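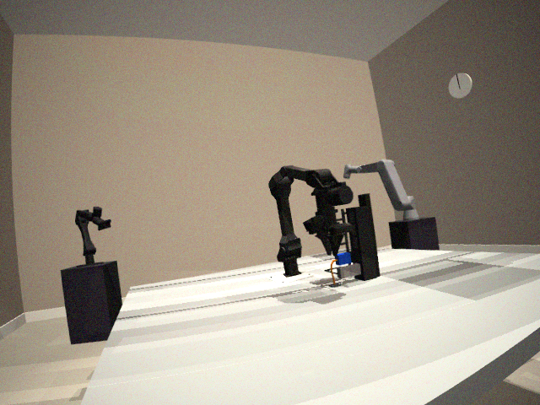 Juwita Purba asked, at the first open meeting we held, why anyone should have to write down a rule for a robot arm that only exists on a screen. Nothing can be broken in a simulator, she said, and nobody can be hurt. She had a point, and a large part of what Kurnex does today comes from trying to answer her.

Her question was fair as far as the simulator goes. A program tested there does not always stay there, though. If it learns to pass close to another arm, or to push down through a tabletop to reach a block, it will try the same thing on a real bench.

## What Kurnex does

Kurnex writes and maintains working rules for people who test robot arms in simulation before running them on hardware. We started in June with a short checklist for our own use. It has grown into a handbook of 123 rules, which member labs agree to follow and which anyone may read. We also review test setups on request and run a short course for new staff.

We do not build robots and we do not sell simulation software. Members use whatever tools they like.

## The rules we get asked about most

**Shared space.** When more than one arm is loaded in a room, every arm counts as live, including arms that have no part in the task. Each one needs a stated reach and a stated parking position. Many setups have a main arm on the table and others on pedestals nearby, and people forget the second group.

**The table.** The table has to be solid in the model. Contact between a gripper and the tabletop is logged as a fault even if the task is finished correctly.

**Objects.** Each object the arm may touch is listed by name, with its size and weight. Anything else standing on the table is listed as an obstacle. A tall obstacle beside the work area gets its own clearance figure.

**Starting poses.** A test that always starts from the same pose is a demonstration. For a result to count under our rules, the starting poses must vary, and the range has to be printed with the result.

**Failed runs.** All runs are kept. A report built on 2000 runs gives the number that failed and the reason for each, as far as the log shows it. We have sent back reports for leaving this out, including one of our own.

**Going to hardware.** The first runs on a real arm are done at reduced speed, with a person at the stop button who did not write the program. That second part is the rule we get the most complaints about. It stays in.

## How we work with members

Labs join for a year at a time. In the first month one of us goes through their existing setups with them and marks what does not meet the handbook. There is no pass mark at this stage. Most labs have gaps in the same places – object lists and parking positions – and these can usually be fixed in a few days.

After that we do one review a year. Reviews are carried out by two people, one from Kurnex and one from another member lab. Citora and Mestura have both lent us reviewers, and the section on clearance was rewritten after Mestura's comments on the first edition.

Rule changes are posted in draft for four weeks. Anyone can comment, member or not. We answer each comment in writing, including the ones we turn down.

## The handbook

The current edition took effect on Nov 1, 2018. Labs that joined under the earlier edition may finish open projects under the old rules, but new projects use the new ones.

Printed copies are kept at our office in the Kwok building, Room 1209. Please ask at the front desk, as the room is locked when a course is running.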